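### 4.2 The bed as a holding area

We had assumed, when we drew up the coding sheet, that a bed would appear in our data mainly as a thing to be made. Of the 361 bedrooms surveyed in Amthorpe, a made bed was recorded in 120. The rest had other business. Beds held clothes between wearings, post between readings and, in one household, a sewing pattern that had been "nearly finished" since January.

Petersen's earlier work on hallway tables argues that every home needs one surface where objects can wait without being judged. We find the idea useful, though Petersen's tables were small and a double bed is not. Give a household a flat, soft surface the size of a garden plot and it will be planted. Participants rarely called this mess. The most common term was "sorting", used with confidence by people who had no plans to sort anything before bedtime.

Three kinds of item turned up often enough to earn their own codes. The first we called *resting clothes*: garments too worn for the drawer and too clean for the wash. Likness has described a chair that serves this purpose, and most of our participants owned such a chair. It was full. The second was *linen in transit*, meaning anything on its way to or from the cupboard, however long the trip took. The third was the bedding itself, pushed to one side to make space for the other two.

This last habit caused us some trouble. Our coders, trained on the Cirketti tidiness scale, first marked a bunched comforter as "unmade" and moved on. Wiebke Kleinschmidt, who coded the second wave, objected that a comforter shoved along one side was often doing a job. It made a bank against which smaller things could be leaned, tucked or lost. We recoded the whole set on her advice, a process that took longer than any of us had promised our families, and added the category *bedding as shelf*.

Pattern also mattered more than we expected. Plain sheets showed up their contents and drew apologies. Printed sheets drew far fewer, and several participants told us, with no sign of shame, that they chose busy prints for this reason. A sheet with cartoon animals and fruit on it has already given up any claim to hotel standards, and one more sock does it little harm. Figure 3 shows the arrangement: a cat-and-cherry sheet in pale pink, and a quilted comforter gathered along the right side with a dark garment and a yellow-green cloth at its far end.

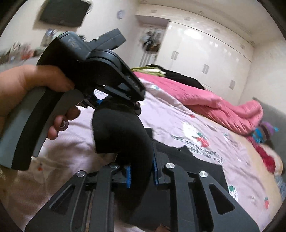

**Figure 3.** Bedding as shelf: bunched comforter with textiles at its far end and smaller items alongside.

The coding of such beds remains a matter of taste. Under the original scale, the comforter in Figure 3 would simply count against the room. Under ours, it is furniture. The red fabric item partly tucked against it was coded as "textile, other", a label that covers 1046 entries in the full data set and of which we are not proud. The white wrinkled cloth went the same way.

We asked 50 participants where the items on their beds would go at night. The favourite answer was the chair. The favourite answer to where the items on the chair would go in the morning was the bed. We have treated these as two storage sites in the tables that follow, although a case could be made for one storage site with a commute.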